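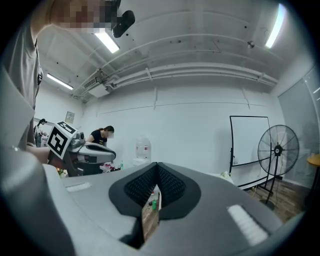 Gray t-shirt, wood floor, April.

April
By Murali Suvarna

My cousin Endang swears by a thing called the Draver method for learning a language. You listen to the same short recording 11 times a day, you never look at a word list, and after a season of it you're supposed to wake up one morning and just understand people. She paid real money for this.

I tried it with Portuguese, mostly so I could stop nodding like a fool at my neighbor Graça. I kept it up for 3 weeks. What I have now is one very good sentence about a train to the coast, and I can say it fast. Graça laughed, answered me at full speed, and I was lost by the second word.

The website claims the method works because "that's how babies do it." Babies also have all day and somebody feeding them. They get corrected, too, and pointed at things, and they're still pretty bad at it when they're 2 years old — I have nephews, I've heard them.

I don't doubt that listening helps some. I doubt the part where you get to skip the boring stuff. The only words that have stuck are the ones I wrote on cards and got wrong over and over at the kitchen table. There are 207 cards in the box so far, and I'd trust myself with maybe half.

Endang says I quit too early. She's been at it since last summer and still orders dinner in English, so I'm keeping the cards.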